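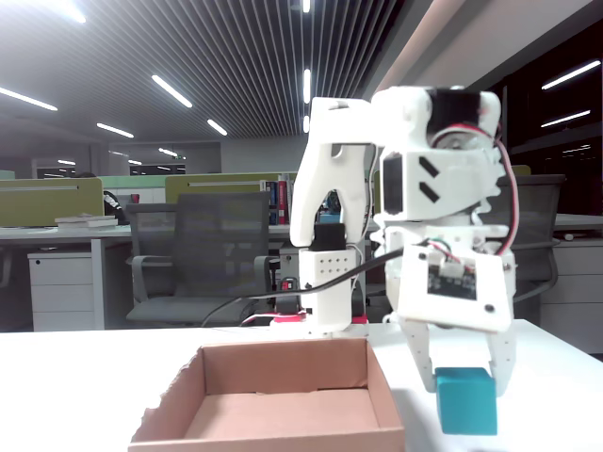

13th January. First full day in the new office of Drasbridge, and I am tired in my legs more than in my head. Our room is very long, with desks and partitions in it, and I lost my own desk two times before lunch. I like the ceiling very much. It is made with slats and the strip lights shine there, so in the late afternoon the light stayed the same and I forgot to look at the clock. Lộc Quan says it gives him a headache. He wants to bring a lamp from home.

I unpacked all morning. The big boxes went flat behind the door, but I kept the low cardboard tray with the uneven edges, it will be good for letters or maybe for my tea things. My mother also never throws away a box, so I have this from her.

The chair is a problem. It goes down slowly when I sit, and after 15 minutes my chin is near the keyboard. I wrote to Tâm Cao and she answered that I must fill in a form, number 3219 – I filled in 3959 first, which is for parking. I don't have a car.

For lunch we walked to the small place on the corner. The soup was too salty but the woman gave us extra herbs and asked where we are from. We talked a long time and came back late, a little ashamed.

Tomorrow I should bring: the blue cup, slippers, the plant if it is not too cold outside. I must also call Giáp about the keys. In the old office I had a window next to me, and I still turn my head to the left to see if it rains.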